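How to compare two sets of finger pads on hand-held grippers

In September we had to choose the pads for our hand-held grippers, and I could not find any simple instructions for such a test. So I wrote down the method we used. It needs two people, one afternoon and a few pieces of cloth.

What you need

One pair of grippers with tracking cubes
Two sets of finger pads (ours are called Limden and Falora, after the two moulds)
Three or four fabric items of different thickness
A table with free space in front of it
A notebook, or a sheet with one line for each trial

Step 1. Check the cubes

Clean the faces of both cubes with a dry cloth and look if they sit firmly on the gripper body. A cube which moves even a little will spoil the whole recording, and you will see it only later. Then start the recording software and turn each gripper slowly in front of the camera. Both cubes must be found before you continue. In our first session I skipped this and lost 11 trials.

Step 2. Fit the first set of pads

Put the same pads on all four fingers. Close each gripper without any object and look from the side. The pads should meet over their full length. If they touch only at the tip, loosen the screw, press the pad down and tighten again.

Step 3. Make the two-handed hold

Take the fabric item with one gripper first, near the edge, and then with the other gripper from the opposite side. Lift it until it hangs free, and keep your forearms in front of you. Hold for ten seconds, then lay it on the table.
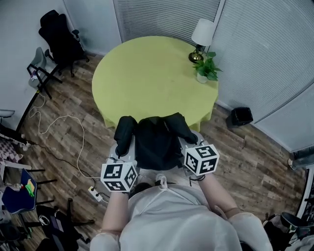 The two-handed hold with a black fabric item, between the grippers and in front of the table.

Do not pull the hands apart. With tension in the cloth, nearly every pad looks good. We want to know what happens when the item only hangs — this is the case where thick cloth slides out.

Step 4. Write down the result

Use three marks: held, moved, dropped. Niall Gourlay wanted a scale from one to ten, but we tried it and two people never gave the same number. The second person should write, so the operator can keep both grippers in the hands.

Step 5. Change the pads and repeat

Do the same items in the same order. Have a break before the second set, as tired hands squeeze differently.

What we found

We made 121 trials with Limden and 107 with Falora. Limden was better on thin cloth. Falora kept thick folded things more safely, but it was slow to let go, and Abimbola Eze often had to shake the gripper. We stayed with Falora for jackets and bags. For napkins I would still take Limden.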